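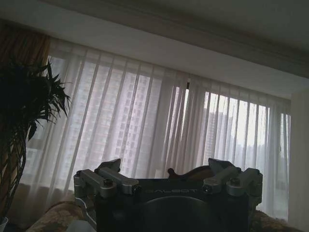 Daylight and Glare in Apartment Interiors
Week 4 handout — Interior Environments 2
Lecturer: Frøydis Strand. Tutorials: Cheng-en Sin, Yurani Castaño

Read this before the tutorial. You will need last week's notes on the sky as a light source, a scale rule and a calculator. The second half of the session is taken up with the Pedton plans, so don't leave them at home.

1. Where the light comes from

Daylight at a point in a room has three parts. The sky component arrives straight from the part of the sky that can be seen from that point. The externally reflected component comes off other buildings, paving, trees and so on. The internally reflected component has bounced at least once off the ceiling, walls, floor or furniture.

In a detached house on a decent block the sky component does most of the work near the window. In an apartment on a lower floor, facing another tower, it can fall away to almost nothing a couple of metres in, and the room then depends on the colour of the building opposite and on its own finishes. Students tend to forget this when they assess a plan without a section. Always draw the section.

The no-sky line is the boundary on the working plane behind which no sky is visible. To find it, draw a line from the top of the obstruction through the underside of the window head and carry it down until it meets the working plane. Everything further back than that point will look gloomy to most people, whatever the meter says.

2. Daylight factor

Daylight factor is the illuminance at a point indoors divided by the illuminance outdoors under an unobstructed overcast sky, both measured horizontally and at the same time, given as a percentage.

Worked example. Outdoor illuminance 10,000 lux, indoor reading at the desk 200 lux. Daylight factor = 200 / 10,000 x 100 = 2 per cent.

The method assumes an overcast sky, so orientation doesn't come into it. A north-facing room and a south-facing room with the same window and the same obstruction have the same daylight factor. They are obviously not the same room to live in, and later in the course we move to climate-based methods that use hourly weather data. Daylight factor is still useful early in a design when you want to compare two window positions quickly.

Common mistakes in last year's assignments:
— taking the outdoor reading on a balcony with a slab above it
— taking the outdoor reading ten minutes after the indoor one
— holding the meter against the chest, which shades the cell
— averaging the whole room and reporting a single figure

3. Glass and fabric

Visible light transmittance (VT) is the share of visible light that passes through a material. Clear single glazing is high, tinted and reflective glazing lower. Fabric has its own transmittance, and where fabric hangs inside glass you multiply the two as a first estimate.

Worked example. Glazing VT 0.75, sheer fabric VT 0.54. Combined = 0.75 x 0.54 = 0.405, or close enough to 40 per cent of the light arriving at the outside of the window. Curtains hung with fullness will transmit less than the flat sample, as the light has to pass through more cloth where the folds overlap. Suppliers usually test flat. Ask.

Openness factor is a different number. It is the percentage of the fabric that is open hole, and it governs how clearly you can see out and how much direct beam comes through. A white fabric and a charcoal fabric can have the same openness and behave very differently. The white one scatters light into the room and glows when the sun is on it. The charcoal one absorbs more and gives a clearer view out. Clients nearly always choose white, then ring up in summer about the glare on the television.

4. Glare

Disability glare stops you seeing something. Discomfort glare is unpleasant without necessarily stopping you seeing. Both depend on the luminance of the source, its apparent size, where it sits relative to the line of sight, and the luminance of the surroundings.

A window in a dark wall is worse than the same window in a pale wall. A splayed or light-painted reveal helps by giving the eye a middle step between the glass and the wall. So does a second window on another wall, even a small one.

Diffusing fabric reduces the contrast within the window — bright sky above, darker buildings beneath — but it can turn the whole opening into one large source of moderate brightness. On an overcast day this is generally comfortable. With low sun behind it, the fabric itself may become the problem and a second layer is needed.

5. Privacy

Sheers give privacy only while it is brighter outside than in. After dark, with lamps on, the direction reverses and people in the opposite tower can see in. Any specification for a bedroom or bathroom that relies on sheer fabric alone will be marked down.

For living rooms we would normally expect a double track, sheer to the window side and a lined curtain or block-out to the room side. Check the pelmet depth on your section. Double tracks with fullness need more room than students allow, and a recess that suits a single roller blind will not take them.

6. Reading exercise: Siltard Court

The case study is in the reader. Arnulfo Echeverri's report covers 11 flats, all one-bedroom, in a building where the residents had complained that the living rooms were dim. Go through it and answer the following in your workbook.

Which flats fall entirely behind the no-sky line at the dining table?
Echeverri recommends repainting the light well before altering any windows. On what grounds?
Compare his readings for the flats with sheers drawn and open. Are the results consistent with the multiplication method in section 3? If not, suggest why.
Yurani Huanca's appendix on resident interviews does not agree with the meter readings in two cases. Which ones, and which would you give more weight?

7. Tutorial task

Work in pairs on the Pedton plans. Choose one living room. Draw the section at 1:50, mark the no-sky line, and propose a window treatment with fabric colour, VT, openness and track type. Bring it back in August for the pin-up, along with a fabric sample no smaller than A5.

Light meters are kept in the store and have to be signed out with Cheng-en. Put the cap back on the cell when you're finished.

Handout revised 22 June 2023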